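Sechs Stück Obst auf einem Tablett, und schon soll man ein anderer Mensch sein

Jouko Väisänen hat mir den Link geschickt, mit dem Kommentar »wäre das nicht was für dich?«. War es nicht. Ich habe es trotzdem gemacht.
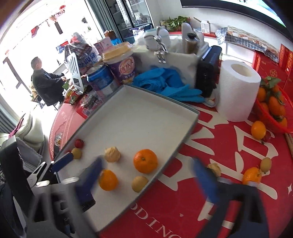
Worum es geht

Es gibt jetzt also eine Methode fürs Obst. Bei Hakala, dem Blog, den mir Jouko seit Monaten ans Herz legt, heißt sie schlicht »Auslegen«. Man holt das Obst aus Korb, Schale und Tüte, legt es mit Abstand auf ein helles Tablett und sortiert: was heute gegessen wird, was noch liegen darf, was eigentlich schon weg müsste. Das soll man 2 Wochen lang täglich machen. Danach, so das Versprechen, wirft man kaum noch etwas weg und isst »bewusster«. Bei diesem Wort werde ich grundsätzlich misstrauisch. Bewusster esse ich vor allem dann, wenn ich mir auf die Zunge gebissen habe.

Angefangen habe ich mit Orangen, weil ich davon zu viele hatte. Sie liegen bei mir im roten Plastikkorb, die Blätter noch dran, und ich gebe zu, dass ich sie unter anderem wegen der Blätter gekauft habe. Blätter verkaufen. Man denkt sofort an einen Garten und vergisst dabei, dass man den Stiel mitbezahlt und die Blätter nach ein paar Tagen in der ganzen Wohnung wiederfindet. Frischer schmecken sie deswegen auch nicht. Ich habe zum Vergleich welche ohne Blätter gegessen, mit geschlossenen Augen, und lag mit meinem Tipp daneben.

Das Tablett

Hakala empfiehlt ein bestimmtes Modell von Benow. Natürlich tut der Blog das. Ich habe kurz nachgesehen, was es kostet, und dann das weiße mit dem grauen Rand genommen, das ich schon hatte. Es ist rechteckig und groß, mein Tisch ist rund, und diese beiden Formen werden in diesem Leben keine Freunde mehr. Man kann es drehen, wie man will, es liegt immer schräg. Auf einem runden Tisch verschenkt ein rechteckiges Tablett den Platz genau dort, wo man noch etwas abstellen möchte, und ragt da hin, wo man den Ellbogen hat.

Immerhin, und das sage ich ungern: Der helle Untergrund hilft. Eine Erdbeere, die man in einer vollen Schale übersieht, bis sie einen Pelz hat, fällt auf einer weißen Fläche sofort auf. Dafür braucht es allerdings kein System mit eigenem Namen. Ein Teller täte es auch.

Was mich stört, ist die Regel mit dem Abstand. Die Früchte sollen einander nicht berühren. Also passt kaum etwas drauf, und der Rest liegt weiter auf der Tischdecke herum, oder man räumt ihn zurück in den Korb, aus dem man ihn gerade geholt hat. Bei mir landeten am Ende regelmäßig Orangen rechts neben dem Tablett, als säßen sie auf der Ersatzbank. Auf meine Nachfrage hieß es, ich solle ein zweites Tablett verwenden. Von Benow, nehme ich an.

Die Tischdecke

Zur Decke bekomme ich jedes Mal Fragen, deshalb vorweg: ja, rot, ja, mit großen weißen chinesischen Schriftzeichen, und vorne am Rand steht DING. Nein, ich kann die Zeichen nicht lesen. Ich habe sie gekauft, weil Rot Flecken von Tomatensauce verzeiht. Dass Orangen darauf besser aussehen als auf meiner alten grauen, ist ein Nebeneffekt. Ich habe den Verdacht, dass ein guter Teil der Ordnungsblogs überhaupt nur von solchen Nebeneffekten lebt. Man stelle buntes Obst auf eine kräftige Farbe, und schon sieht es aus, als hätte jemand sein Leben im Griff.

Man darf dann nur nicht nach hinten schauen. Hinten auf dem Tisch steht alles, was in den Anleitungen nie vorkommt: die Küchenrolle, ein Haufen blauer Handschuhe, eine weiße Plastiktüte, ein Glas mit dunklem Deckel, Dosen links, Zeug rechts. Für diese Sachen habe ich bei Hakala kein Kapitel gefunden. Das Obst hat seinen Auftritt, und dahinter drängelt sich das Personal.

Die Sache mit den runzligen

Ein eigener Abschnitt der Anleitung heißt »Loslassen«. Gemeint ist: alles, was Falten hat, kommt weg. Da hört bei mir der Spaß auf. Runzlig heißt doch nicht verdorben. Ich habe blasse, gelbliche, schrumpelige Dinger hier, von denen Besuch regelmäßig wissen will, ob ich die nicht mal entsorgen möchte. Möchte ich nicht. Ich drücke drauf, ich rieche dran, und dann entscheide ich. So hat es meine Großmutter gemacht, und die hatte nicht einmal ein Tablett.

Umgekehrt sind es gern die hübschen Früchte, die einen hereinlegen. Die größte Orange aus dem Korb war innen trocken wie ein Schwamm. Die kleineren daneben waren wunderbar. Wer nach Aussehen sortiert, hätte die falsche behalten, und nach Aussehen sortiert man nun einmal, wenn man alles schön ausgelegt vor sich hat und von oben draufguckt.

Die versprochenen Zahlen

Auf der Seite wird vorgerechnet, man spare im Jahr 133 Euro. In einem der Kommentare darunter, von einer Leserin mit dem Namen Jiltside, sind es schon 600. Da muss jemand sehr viel Obst weggeworfen haben, oder sehr teures. Ich habe in den ersten 4 Tagen mitgeschrieben und es dann gelassen, weil auf dem Zettel nur stand, dass ich mehr Orangen gegessen hatte als sonst. Gespart ist das nicht. Sie lagen halt da.

Was bleibt

Die App von Cunwood, die man zum Auslegen dazunehmen soll (man tippt jede Frucht einzeln ein, ich schwöre es), habe ich nach dem ersten Abend gelöscht. Die Abstandsregel habe ich ebenfalls gestrichen. Das Tablett steht noch auf dem Tisch, schräg wie immer, und mittags lege ich drauf, was bald wegmuss. Das kommt mir vernünftig vor, auch wenn ich den Verdacht nicht loswerde, dass ich es in drei Wochen wieder vergessen habe und dann die Post darauf liegt.

Jouko schrieb zurück, ich hätte die Methode nicht richtig angewendet. Das sagen sie bei Diäten auch immer.

Falls jemand Verwendung für Orangenblätter hat: Kommentare sind offen. Tee habe ich probiert, der schmeckte nach warmem Wasser mit Laub.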